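# Fingers in the Case: A Working Code for Robotic Handling of Desktop Computers

Most of the written rules for robot cells deal with the people outside them. Guarding, stopping distances and safe speeds are well covered, and a competent integrator can find the right clause quickly. Much less has been written about what the gripper may do to the product, and in computer refurbishment the product is easy to damage and hard to inspect afterwards.
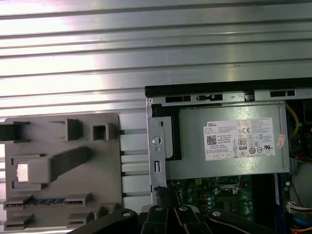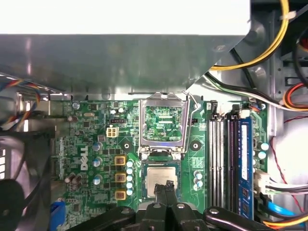
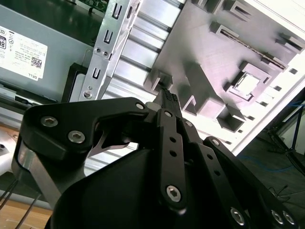

The Trititz handling code, now in its second draft, sets limits on contact between a robot gripper and the internal parts of a desktop computer. It was drawn up by four firms with different interests: Dasteck builds cells, Munshi refurbishes office machines, Iretti supplies test equipment, and Trititz edits and publishes the text. The clause that took longest to agree covers the processor and its socket. In the second picture the retention bracket stands open over an empty socket, and the gripper has the processor by its lower edge. The code permits that grip and treats the position as a "guarded state". While the socket is open, no other task may be started on the same board, no tool change is allowed, and the arm may not pass over the socket carrying anything except the processor.

The draft runs to 101 clauses, of which 18 are mandatory. The others are advisory and may be set aside if the operator records a reason.

## Contact surfaces

Every part handled by the robot must have a named contact surface, written down before the task is programmed. For a processor it is the edge of the package. For a memory module it is the short ends or the upper edge, never the contacts. For a cable it is the connector body. Pulling on the wires is prohibited under any grip force, however low.

Seo-ah Hwang, who edits the code at Trititz, regards the list as the least interesting part of the document and the most used. "People open it at the table of surfaces and close it again," she says. "I would like them to read the pages on approach paths as well. A correct grip reached by the wrong route still drags a knuckle across the capacitors."

The approach rules follow from that remark. The path of the whole gripper must be checked, including the linkages and fastener heads behind the fingertips. A model of the fingertips alone is not accepted as evidence. Where loose wiring crosses the approach path, it must be moved and held before the arm enters. Holding it with the spare side of the gripper is not allowed.

## Force and withdrawal

The code gives no universal force limit. Earlier wording did, and Dasteck argued for its removal on the grounds that connectors of the same type vary too much with age. The present text requires a limit to be set for each task by trial on scrap boards, with the trial records kept for as long as the task is in use.

If the limit is reached, the robot must stop, hold position for 2 seconds and then release. It may not withdraw while still gripping. One further attempt is permitted after a fresh view of the part. If that also fails, the unit goes to a person. Munshi had asked for three attempts, and its objection is printed as a note beside the clause.

## Fixtures and set-down

Parts removed from a case must go to a fixture shaped for them. Flat surfaces are acceptable for covers and brackets only. Memory modules are to be held so that the contacts do not bear any load, and each holder must be reachable without the arm crossing the open chassis.

Fixture plates are to be checked for position at the start of each shift and after any collision. The method is left open. Iretti recommends a touch probe; Dasteck uses a printed target and the wrist camera. Either is acceptable if the result is logged.

## Electrical state

The mains lead must be disconnected and its absence confirmed before the first contact. The power supply is to be left closed in all circumstances, and no task may place a fingertip or tool through its vents. Earthing of the gripper is mandatory, and the resistance path is to be measured at the fingertip. Measuring it at the wrist flange does not show whether the fingertip pad is doing its job.

## Records

Each handled unit needs a short record: task version, gripper type, force limit, number of stops and the name of the person who released it. Wrist camera footage is advisory. Where it is kept, it must cover the full period of any guarded state without gaps.

Comments on the draft of 3 July 2025 may be sent to Trititz in writing, quoting the clause number. Two points remain open for the next edition: whether processor coolers should be removed by robot at all, and how to word a rule for cases in which the rib or bracket nearest the work has already been bent. Munshi has offered a batch of damaged chassis for the trials on the second.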